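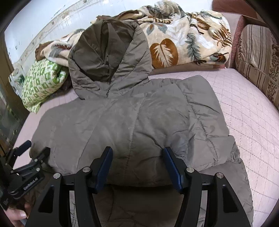

그림 1. 패딩 점퍼(겉감·안감·충전재 3층 구조). 아래 깔린 건 누빔 커버

# 의류소재 관리 5주차 - 충전재와 보온

2020-03-22 정리. 지난주 직물 조직 끝부분(능직/수자직) 못 한 거 오늘 앞에 잠깐 하고 바로 들어감. 교재 3장 뒤쪽.

## 0. 지난주 남은 것

- 능직: 사선 보임. 평직보다 조직점 적음 → 부드럽고 구김 덜 감
- 수자직: 조직점 제일 적음. 광택 좋음, 대신 마찰에 약함. 안감에 많이 씀
- 다운용 겉감은 거의 고밀도 평직. 이유는 아래 3번에서

## 1. 보온은 결국 공기

섬유 자체가 열을 내는 게 아님(발열소재는 따로, 7주차). 움직이지 않는 공기층 = 정지공기. 공기 열전도율이 섬유보다 낮음. 그러니까 충전재가 하는 일은 공기를 붙잡아 두는 것.

열이 빠져나가는 길:

1. 전도 - 눌린 부분. 배낭 어깨끈, 앉은 자리
2. 대류 - 목, 소매 끝, 밑단. 굴뚝효과 꼭 기억
3. 복사 - 비중은 작지만 무시는 못함
4. 증발 - 땀. 속옷 층이랑 같이 봐야 함

두께 ≠ 보온 이라고 쓰는 학생 매년 있는데 틀림. 두께는 중요함. 단 공기가 안 움직일 때. 성글게 두꺼운 니트가 바람 불면 추운 거 생각.

clo 단위: 1 clo = 0.155 ㎡·K/W. 앉아서 쉬는 사람이 실내에서 쾌적하게 느끼는 옷차림 정도. 계산 문제 나옴. 단위 환산 실수 많음.

## 2. 충전재 종류

| 종류 | 복원력 | 젖었을 때 | 세탁 | 가격 |
|---|---|---|---|---|
| 다운(거위) | 매우 좋음 | 급격히 떨어짐 | 까다로움 | 높음 |
| 다운(오리) | 좋음 | 떨어짐 | 까다로움 | 중간 |
| 폴리에스터 솜 | 보통 | 어느정도 유지 | 쉬움 | 낮음 |
| 양모 솜 | 보통 | 비교적 유지 | 수축 주의 | 중간~높음 |
| 목화 솜 | 낮음 | 무거워짐, 잘 안 마름 | 어려움 | 중간 |

### 다운 vs 페더

다운 = 솜털, 깃대 없음. 민들레씨처럼 사방으로 가지. 페더 = 깃털, 깃대 있음. 페더 섞으면 형태는 잡히는데 무겁고, 깃대가 겉감 뚫고 나옴.

라벨에 "솜털 80 깃털 20" 이런 식. 앞 숫자만 보지 말고 충전량(g)도 같이 볼 것. 비율 좋아도 조금 넣으면 소용없음.

### 필파워

다운 1온스를 실린더에 넣고 눌렀다가 부풀어 오른 부피(세제곱인치). 숫자 크면 같은 무게로 공기를 더 많이 잡음. 시험 조건(습도, 전처리)에 따라 값이 달라지니까 시험법 다른 제품끼리 바로 비교하면 안 됨. **시험에 냄**

### 합성솜

- 중공섬유: 단면 가운데가 비어 있음. 가볍고 공기 더 잡음
- 권축(크림프): 구불구불하게 만들어서 부피 확보. 오래 쓰면 펴짐 → 숨 죽음
- 초극세: 섬유 사이 빈틈이 작아서 공기 이동이 줄어듬
- 판솜/볼솜 차이. 판솜은 쏠림 적고 볼솜은 다운 느낌에 가까움

Kurek 원단 견본첩에 중공이랑 초극세 둘 다 있음. 실습실 앞 책장, 보고 제자리에.

## 3. 겉감 조건

다운프루프 가공. 실을 가늘게 해서 고밀도로 짜고 캘린더(열+압력)로 눌러서 틈을 메움. 코팅까지 하면 털은 확실히 안 빠지는데 투습이 떨어짐. 다운백을 따로 넣는 방식도 있음. 털빠짐엔 좋고, 무게 늘어남.

털이 제일 많이 빠지는 데는 봉제선. 바늘구멍 때문. 바늘 가늘게, 땀수는 너무 촘촘하지 않게(구멍 수 자체가 늘어남). 빠져나온 털은 뽑지 말고 안쪽에서 당겨 넣기. 뽑으면 옆에 것도 따라 나옴.

## 4. 누빔과 칸막이

충전재를 제자리에 두는 방법들.

- 스티치 스루: 겉감과 안감을 바로 박음. 싸고 가벼움. 봉제선 자리가 얇아져 콜드스팟
- 박스 배플: 안에 칸막이 천을 세움. 콜드스팟 없음. 비싸고 무거움. 침낭, 고급 이불
- 접착/무봉제: 봉제선 대신 접착. 털빠짐 적은데 접착부가 세탁 반복에 약할수 있음
- 이불 누빔: 다이아, 물결, 격자 등. 간격 넓으면 푹신하지만 쏠림

간격은 충전재에 맞춰야 함. 합성 판솜은 넓어도 됨, 다운은 넓으면 아래로 쳐짐.

## 5. 세탁·보관

다운

- 중성세제. 섬유유연제 X, 표백제 X. 유연제는 솜털을 코팅해서 부풀기 방해
- 드라이클리닝은 라벨 먼저 확인. 용제가 유지분을 빼서 복원력 떨어질 수 있음
- 지퍼 다 잠그고 뒤집어서, 헹굼 추가
- 건조가 핵심. 저온 건조기에 테니스공 같이. 겉이 말라도 속은 덜 마름. 뭉친 데 손으로 풀면서 반복
- 압축팩 장기보관 금지. 최대 50% 정도까지만 누르라는 안내도 있는데 가능하면 아예 안 누르는게 나음

합성솜

- 물세탁 가능한 게 대부분. 고온 건조 주의(권축이 풀림)
- 비틀어 짜지 말 것

보관: 넓은 옷걸이, 부직포 커버. 비닐 커버는 습기 참. 6월 되기 전에 한번 꺼내서 바람 쐬어주기, 장마 전에.

## 6. 사례 읽기

배부한 복사물 두 개.

**Pereo** - 합성솜 이불. 반품 사유가 대부분 "솜 쏠림". 누빔 간격을 바꾸고 나서 어떻게 됐는지 표에 있음. 원인을 충전재에서 찾을지 봉제에서 찾을지 각자 판단해서 올것.

**Tanness** - 아동용 다운. 털빠짐 클레임. 겉감 밀도는 기준 통과였음. 그럼 어디가 문제? 3번 다시 읽기.

## 과제

집에 있는 충전재 제품 한 점 골라서(옷, 이불, 쿠션 아무거나)

- 라벨 내용 그대로 옮겨 적기. 혼용률, 세탁기호
- 누빔/칸막이 방식 추정하고 근거
- 콜드스팟 생길 위치 그림으로 표시
- 세탁 방법 제안. 라벨과 다르면 왜 다른지

분량 공백 포함 3,000자 이내. 표지 필요 없음. 제출은 409호 앞 제출함, 다음 수업 시작 전까지. 파일로 내는 사람은 pdf만, hwp 안 열림.

다음주: 투습방수. Clumomia 멤브레인 시험자료 미리 읽어오기(앞쪽 그래프 두 개만). 내수압이랑 투습도 단위 헷갈리지 말 것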